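Visit notes: the Ikport demonstration floor, December

The Pemimov data group opened its Ikport site to visitors for one afternoon in December. I went for the manipulation cells on the second floor, where example runs are gathered for training a household policy. The building used to be a Furkstead parts depot, and the freight elevator still carries the old load plate.

Visitors were taken up in small batches and given a short briefing first. The site keeps one task per cell until its quota is met, then resets the cell for the next one. The quota is 300 accepted runs per task. Kitchen tasks were on the schedule for the month, and the cell I spent the most time at was assigned to steamed buns: lid off, buns out of the steamer, buns onto a plate.

The task sheet is one page. It fixes the objects and the order of the steps but leaves bun placement to the operator, within limits. Placement is supposed to vary between runs, and a reviewer later checks that it did. Two arms are used, each with a multi-fingered hand, and either hand may take the lid.

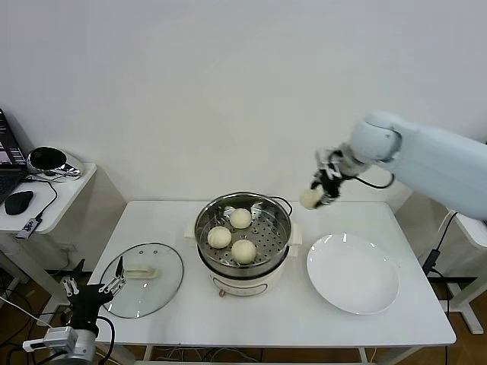
Each run is stored with joint positions, hand positions and the head camera stream on a common clock. Clock drift was the main technical problem in the first months, according to the briefing. The fix was a sync check at the start of every session, and a session that fails it is not recorded.

Review is done in a separate room down the hall. A run is rejected if a bun is dropped, if the operator stops for more than a few seconds, or if a hand leaves the head camera's view during a grasp. Rejected runs are kept under a different label. The wall display gave 943 runs reviewed for the kitchen set, with 106 rejected. No breakdown by cause was shown, which I would have liked to see -- a drop and a pause say very different things about a task.

I asked about soft objects. The Boonyarit hand controller used at the site limits closing force per finger, and the limit for buns was set by trial before collection began. The same setting is used for the whole task, including the lid. Whether a per-object limit would give better examples had not been tested.

Operators work in blocks of 30 minutes and then change places with a reviewer. Questions were taken at the end, mostly on licensing. Parking is behind the building, and the entrance on that side closes at 5 p.m.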